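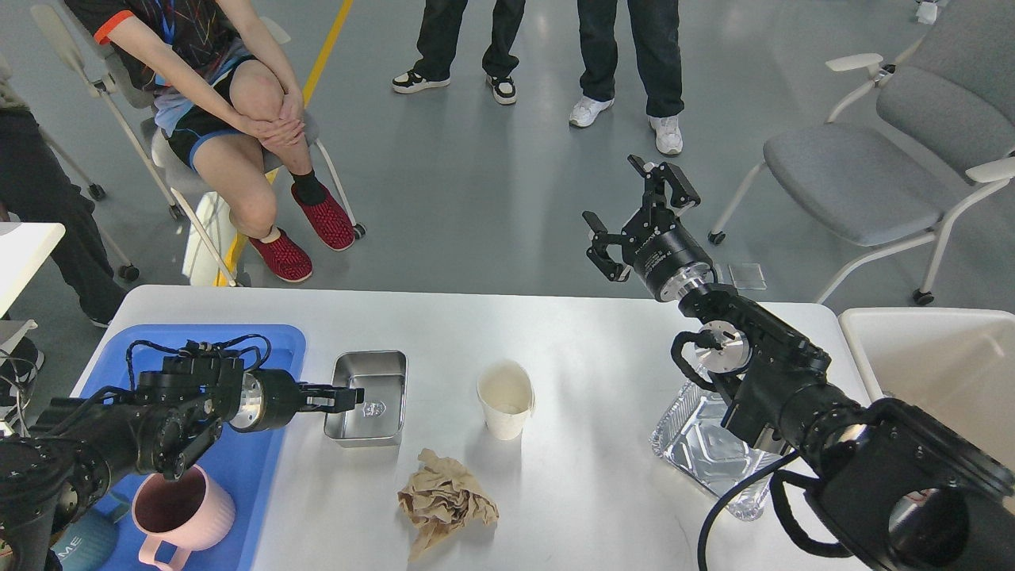
*The two-armed table-clearing station at Usuvdale, with a paper cup of cream-coloured liquid in the middle of the table and a steel container beside the blue tray.*

## The cup that was reported empty

The incident report filed at the Usuvdale laboratory on 6/14/24 runs to four pages, and most of it concerns a paper cup. During a routine table-clearing trial, the right arm of the station closed on a full cup, crushed it and carried on with its programme. The contents ran across the table, over the front edge and into the connector housing at the base of the arm. The arm lost its position signal and swung through part of its range before the supply was cut.

There were no injuries. The person nearest the table was a technician, Deming Yu, who had stepped forward to reach for a cloth and was inside the working area when the arm moved. His sleeve was caught briefly against the table edge. The laboratory classed the event as a near miss and suspended all work with liquids the same afternoon.

Usuvdale has been developing the station with Oseck, which supplies the grippers, and Raptis, which wrote the control software. Its task is a plain one. The arms are expected to sort the remains of a meal, placing cups, mugs and trays where they belong and wiping the surface afterwards. The team had completed 2,404 trials by the time of the fault, the great majority of them with empty vessels.

That history proved important. Blažena Kubíček, who led the internal inquiry, found that the software treated every paper cup as empty unless told otherwise by the operator. The setting had been introduced the previous November to shorten the test cycle, and it was left in place when liquids were brought back into the programme.

"The gripper did what it was instructed to do," Ms Kubíček said. "It applied the force we had chosen for an empty cup that was going to be thrown away. The instruction was wrong, and there was no second check to catch it."

A second weakness lay in the way the arms responded to slipping. When the wall of the cup gave way, the fingers met less resistance and closed further, as they would on a soft item such as a paper towel. The logs show 6 seconds between the first loss of resistance and the cutting of the power. The stop button was pressed by hand. The automatic stop, which should have acted first, was waiting for a signal from the arm whose connector was already wet.

The inquiry made several recommendations, and Usuvdale has accepted all of them. The automatic stop now has its own wiring, independent of both arms. Connector housings have been sealed and raised. Cups are weighed by a short trial lift before they are moved, and any cup of uncertain content is handled as full. Staff may not reach over the table while either arm is powered, whatever has been spilt on it.

Theano Lambrakis, who is responsible for safety across the site, has also asked that seating be moved further back from the stations. Visitors and off-shift staff had fallen into the habit of watching trials from close by. "People grow used to a machine that behaves well," she said. "We had no written rule on where they should sit – and we ought to have had one."

Trials with liquids resumed after 100 consecutive runs with water-filled cups were completed without a spill. Michalis Nikolaidis of Raptis said that the cup setting had been removed from the software and would not return as an option. The revised connector housing remains under review at Oseck, whose findings will be added to the report when they are received.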